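Plolta Slatted Summer Sleeping Mat

Item 2418-B. In stock. Sold by Greltlow Home.

The Plolta is a slatted mat that lies on top of a made bed and gives you a firm, smooth surface to sleep on in hot weather. It goes over whatever you already have on the mattress, so the bedspread or sheet can stay where it is. Many customers put it down when the nights get warm and take it up again when the heating comes on.

The slats are narrow and run parallel, with fine ridges you can feel with your hand. They are joined to a cloth backing, and a sewn binding runs around all four sides. The color is brown. Shade varies from one slat to the next, and you should expect lighter and darker bands across the mat. We do not stain the slats to even this out, and we do not accept returns for shade.

Sizes

Single: 68 cm wide
Child and small double: 120 cm wide
Double: 151 cm wide

All three are 195 cm long. Measure the flat top of the mattress, with the bedding on, before you order. Thick bedspreads round off the edges and take up a little of the width. If your bed falls between two sizes, choose the smaller one. A mat that sticks out past the mattress will bend at the edge, and the slats there will loosen over time.

Using it over a bedspread

The mat works best on a bedspread that has been pulled flat and tucked or left to hang evenly. Smooth out any folds first. Unroll the mat from the head of the bed to the foot with the ridged side up. Leave a strip of bedding showing along the wall and along the front, so that the binding does not rub against the wall or the bed frame.

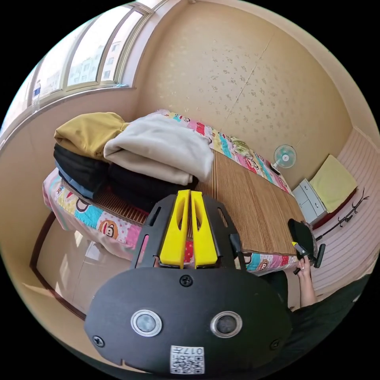
Children's beds take the mat as well as adult ones. It does not need a plain cover underneath, and a printed bedspread will still show around the sides. For children under three we suggest a cloth sheet over the top, as small fingers can pick at the binding.

Folded clothes and blankets can sit on the mat during the day. Please do not kneel on it, stand on it or put a loaded suitcase on it. The slats will take a person lying down, but a heavy weight on a small area can crack them.

First use

Take the mat out of its sleeve and leave it flat for a day. It has been rolled since it was packed and the ends will curl up at first. Wipe both sides with a cloth wrung out in warm water and let it dry fully before you sleep on it. There may be a light plant smell for the first week.

Care

Wipe with a damp cloth once a week in summer. For spills, use a drop of mild dish soap and wipe again with clean water. Dry in the shade with the window open. Strong sun makes the slats brittle.

Do not machine wash, soak, iron or tumble dry. Do not use bleach.

To store the mat, roll it with the ridged side facing out and tie it loosely in two places. Keep it upright in a dry closet. Folding it across the slats will break them, and this is not covered by the warranty.

Matching items

Pan pillow mat, same slats and binding, sold singly
Drodthorpe storage sleeve, cotton, fits all three sizes
Replacement ties, pack of two

Delivery and returns

Mats ship rolled in a cardboard tube. Orders placed before 2 p.m. leave our warehouse the same working day. The double size is sent by a separate carrier and can take longer.

You can return an unused mat within 30 days. It needs to be rolled and in its tube. Once it has been slept on we can only take it back if it is faulty.

Warranty is one year on the binding and backing. Single cracked slats can often be fixed at home with a strip of cloth tape on the underside. If more than three slats have cracked in the first year, send us a picture of the mat laid flat along with your order number.

The next shipment of the single size is due in March.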